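27 Sep 2026 - workroom, back bench

Socks and soft bits, again

Third go at sorting the small textiles. Perrine Guérin asked on the shared list for "a tidy box of soft things, socks especially", and what she has so far is a crate, two bags and an apology.

The stock book says 153 socks came in with the Roussel delivery. I got to nearly 20 before giving up on pairs altogether. New rule: socks are singles until proven otherwise. Valentin Delorme thinks this is defeatist. He is welcome to the bench any time after lunch.

Bunched versus flat: bunching wins. A flat sock slides under everything else and comes up again in a week, usually attached to something. Squashed up around its elastic it stays roughly where it was put, and Albane Joly can tell it from a duster at arm's length. She has been wrong about this before, in both directions.

The white-lined box with the purple rim takes the mixed lot: plain, knitted, printed, whatever is bright. No layers. I tried layers earlier in September and the bottom one was never seen again until Mireille Baudry tipped the lot out looking for her scissors.

The jar stays on the bench for now. It has its own sticker and I am not relabelling it. Pink sock worked on next to it, then the box: 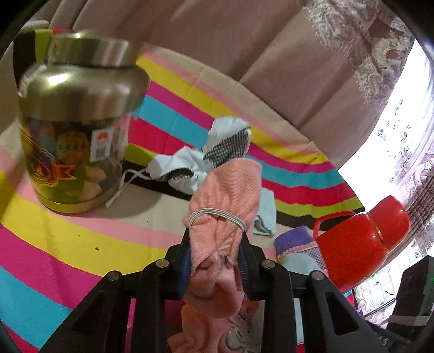
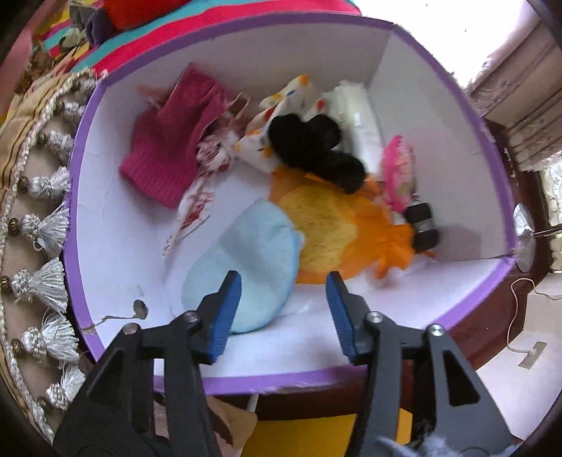 Still to do

- Ask Timothée Charpentier whether shelf 6 is really ours. He said yes, but in the tone he uses for no.
- Black things: they vanish against each other, so one per box at most.
- Anything in plastic packaging, decide if it counts as soft. I say yes if it squashes. Perrine has not replied.
- Write "singles" on the Roussel bags before Valentin starts pairing them again.
- Find the good marker. Last seen near the kettle.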